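Notebook, bead workshop, Sunday, July 4, 2021

Today I tested the stretch cord from Bresirmont against the old one from Buvport. I cut 40 pieces of each, all 195 mm long, and hung them overnight with a small weight. The Buvport pieces became longer in the night and did not come back fully. The Bresirmont cord came back well, but its surface is slippery and the plain knot opens.

I tried the surgeon's knot with one drop of glue. Glue must dry 60 minutes before pulling. In May I waited less and had to restring a whole order for Riltmont.
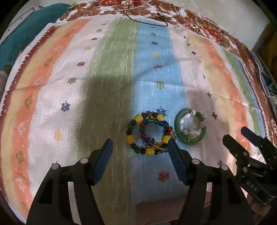
Also I checked the price. A spool costs 1,160 with shipping, so I would buy one only and share it. Bead holes are a second problem: sharp edges cut any cord, the good one too. I should ream the holes first, then string. Question for colleagues: who has the fine reamer? It is not in the drawer.

Tamošiūnaitė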